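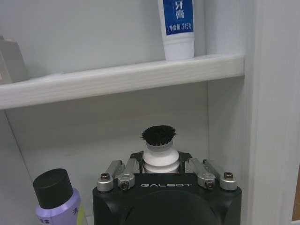
Photo: Jhun Pangilinan / Solledside Open Day collection

The Solledside Open Day is an annual public demonstration of household robotics held each May in the former Elteck assembly hall at Solledside. It is organized by the Halim Institute and consists of staged domestic tasks carried out by humanoid robots in furnished room sets. Admission is free, and visitors are taken through the hall in groups of 13.

History

The event began as a closed review for suppliers. Elteck used the hall for cable harness assembly until the line was moved to Vamenska, after which the building passed to the institute. The first public session had a kitchen set only. The bathroom set was added the following year and has been part of every program since. Attendance at the most recent edition was 402, against a fire limit of 150 persons in the hall at any one time.

Format

Each session opens with a short talk on safety and on the state of the machines, including which joints have been replaced since the last edition. The group then moves between room sets. A task is announced, the robot is placed at a marked starting point, and the operator steps back behind a line on the floor. Tasks are attempted up to 2 times. A failed first attempt is not hidden from the audience, and the operator states the likely cause before the second.

Typical tasks in the bathroom set are the handling of small upright items, such as a round brush gripped by its ribbed plastic body, and the placing of items on open shelves. Objects are ordinary retail goods and keep their original labels. Powders and glass containers are excluded.
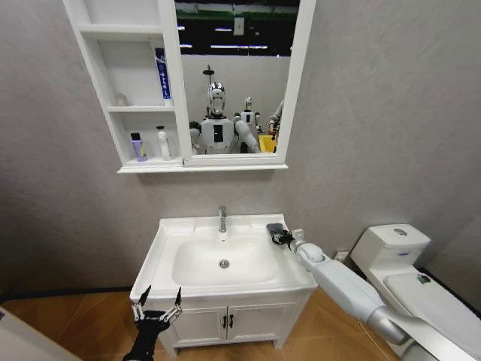
The bathroom set is the most demanding of the room sets in terms of reach and clearance. Program notes written by Jhun Pangilinan, who coordinated the demonstrations, list three sources of difficulty: glossy surfaces, narrow compartments and fixtures that project into the path of the arm. The column of open shelves stands directly beside the mirror, so an arm working at the shelves also moves close to a reflecting surface, and the robots themselves appear in the glass. Depth readings taken near the mirror are therefore discarded by the planning software. The sink counter below adds a second constraint, as the forearm has to pass over the basin and faucet to reach the lowest shelf.

Evaluation

Results are entered on a printed sheet with one line per attempt. The sheet gives the task, the object, the time to first contact and the outcome, which is marked as complete, partial or stopped. An attempt is marked as stopped if the operator intervenes for any reason. The sheets are posted at the exit at the end of the day and later kept at the institute library in Vamenska.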